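트로브포트 키라르

트로브포트 키라르(Trovport Kirar)는 로봇 팔의 분류 작업을 연습하고 비교하기 위한 탁상형 교육·연구용 키트이다. 트로브포트(Trovport)가 2/24/21에 첫 판을 내놓았으며, 설계는 에이리니 바실라키스가 맡았다. 이름은 키라르이지만 사용자들 사이에서는 '구멍 상자'라는 별명이 더 널리 통한다.

구성
키트는 둥근 구멍이 뚫린 색색의 상자와 금속 용기, 잡다한 물건 묶음으로 이루어진다. 로봇 팔은 포함되지 않는다. 물건 묶음의 매력은 단연 그 다양함에 있다! 매끈한 공과 뾰족뾰족한 고무공, 블록, 천이 한데 뒤섞여 있어 같은 힘과 같은 각도로는 좀처럼 전부를 집을 수 없다. 표준판의 물건 목록은 728종에서 고르며, 사용자가 집에 있는 물건을 보태는 것도 허용된다. 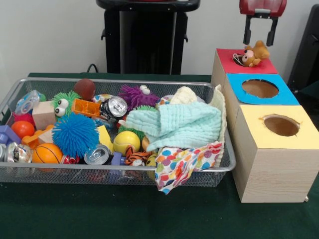

곰 인형과 빨간색 윗면의 상자

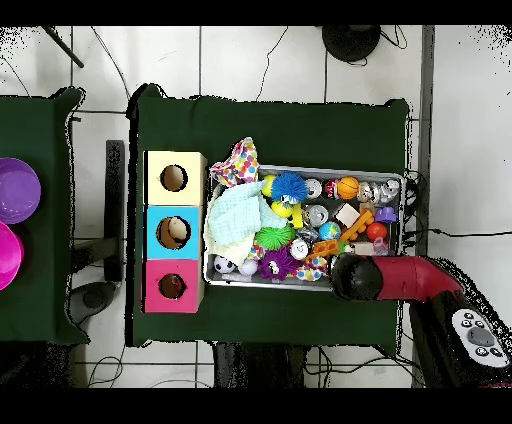
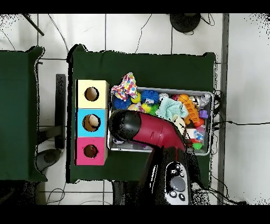 운용 방식
기본 과제는 용기에서 물건을 하나씩 꺼내 지정된 색의 상자에 넣는 것이다. 한 회차의 제한 시간은 400초이고, 난이도는 9단계로 나뉜다. 낮은 단계에서는 단단한 공만 쓰지만 단계가 오르면 천이 물건을 덮는다. 수건 밑에 무엇이 있는지 모르는 채로 다음 동작을 정해야 하므로, 이 구간에서 제어 프로그램의 개성이 가장 잘 드러난다. 보고 있으면 꽤 손에 땀을 쥐게 된다.

기록용 소프트웨어 치코(Ciko)는 회차마다 파지 시도와 낙하를 저장하며, 기록을 1000회까지 보관한다. 초기판에서는 천을 집다가 다른 물건이 딸려 올라온 경우를 성공으로 셌으나, 같은 해 10월 갱신에서 별도 항목으로 분리되었다.

평가
응이어 반은 사용기에서 준비가 빠르고 물건을 다시 섞는 것만으로 새 문제가 생기는 점을 높이 샀다. 레오니다스 발라스카스도 비슷한 의견이었지만, 종이로 된 상자 윗면은 구멍 가장자리가 쉽게 해진다고 지적했다. 교체용 윗면은 따로 판매된다. 경쟁 제품인 카라스(Karras)는 상자가 더 튼튼한 대신 천 종류가 빠져 있다.

같이 보기
물체 파지, 빈 피킹, 치코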